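Norkley Break Room Refresh
Progress report to the Brudico Fund, April 9, 2024
Prepared by Chukwuemeka Adeleke

Work since the December report has gone mainly into furniture and drinks supplies. The old folding tables are gone. We bought wooden ones from Flillska, and the last of them came 7 days late. Spending to date is $1,734, and $600 of that went on tables.

The walls were painted in February. Staff asked for a pale pink and we went with it. One corner by the door still needs a second coat.

Paper cups are no longer ordered. Staff bring a mug or bottle from home, and drinking water comes in large plastic jugs from Manurung until the plumber can run a line to the sink. The water contract is month to month. 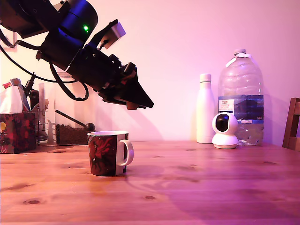
The chairs are the dark wooden ones we already had. Four have loose backs and will be reglued before summer. We have $900 left in the grant. Most of it is set aside for the plumber, whose quote is due next week, and the rest will go to shelving for the mugs. No change to the end date is requested.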